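Ticket 1924: Back door at Tralow unit sticks and won't latch
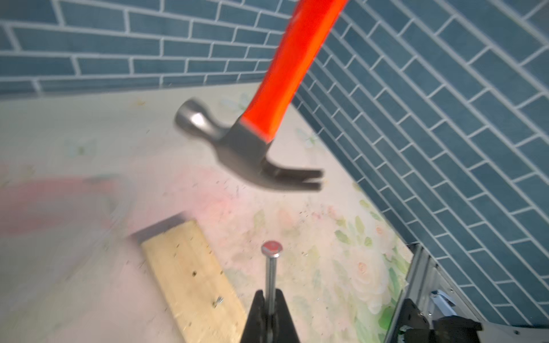 Cleltville, August

Reported by: Digby Mudgway
Status: Closed

Tenant says the back door drags on the sill and has to be pulled hard to latch. Worse after rain. Front door is fine.

Sunday, 8:15 a.m. Checked the door. It rubs at the bottom corner on the latch side. Top hinge has a gap you can slide a coin into. Two of the three screws spin without biting.

8:40 a.m. Packed the stripped holes with glued matchsticks and put the same screws back in. Door lifted a little but still catches in the last inch. Latch hits low on the strike plate.

9:30 a.m. Swapped the top hinge screws for longer ones that reach the stud. Door now clears the sill. Latch still needs a push. Filed the lower lip of the strike plate and tried again. Closes on its own weight.

10:05 a.m. Casing on the hinge side had pulled away from the wall. Nailed it back, hammer only, no nail gun on site. Filled the old holes. Needs paint, tenant has a can of the right white.

Parts: long screws from the Nikolaidis box of 100, finish nails from the 200 count pack. Both are back on the Seder shelf.

Follow-up: tenant called Monday, door latches, no rubbing. If it drags again next spring, plane the bottom edge before touching the hinges.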